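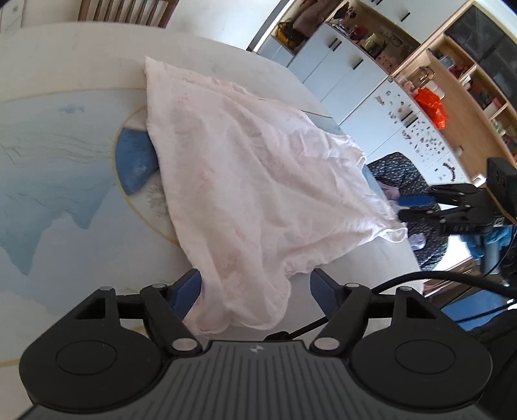 How should thin printed cloths be folded so that they stay flat in a drawer?
Open the cloth out fully, smooth it from the centre, then fold it in half and in half again. Finish with one fold in the other direction. Thin cotton holds a crease well, so the folds should be pressed by hand only.

2 min read

Which surface is best for folding?
Any smooth, dry table larger than the cloth. A round table is suitable – line up the first edge by eye, as there is no straight side to follow.

What if the cloth is badly crumpled?
Hold it by two corners, pull gently until the top edge is straight, and lay it down from the far side. Iron on the reverse if creases remain.

Does the print fade in the wash?
Slightly. Wash Fliston cloths at a low temperature and dry them out of direct sun. Pale pinks and reds lose colour first.

How many cloths fit in one Gidey drawer box?
The standard box holds 83 when folded as described. Cloths with a hem on all sides take up more room – allow for fewer.

Can folded cloths be stacked for long periods?
Yes. Refold them every March along different lines to avoid permanent creases.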